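Last updated: 29 May 2025
Filed under: Workplace tech, Staff guides

How to read a robot trial before it changes your roster

Lirkik wants its Cusari room-tidying robot on our evening shift. The sales pitch says staff will be "freed up". I've heard that before – usually just before hours get cut. Work through these steps before anyone signs.

1. Watch the simulation from the robot's side

Ask for the gripper view as well as the wide shot. Look at what the room leaves out. Ours has bare floor, flat light and a couple of pictures on the wall, and the two fingers are holding nothing. 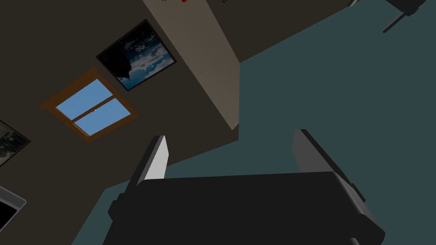

2. Ask what was counted

Lirkik quotes 510 good runs out of 700. Kanyarat Klinhom asked who cleans up after the rest. The answer was "the operator", meaning one of us.

3. Time the minding

Keep a log for 20 shifts. Write down every reset, every call for help and every minute spent clearing a path. If it passes 15 minutes a shift, that's labour, and it belongs in somebody's paid hours.

4. Get the job changes in writing

Thanakorn Phuthong has the form. Fill in who trains, who lifts and who gets the blame for breakages.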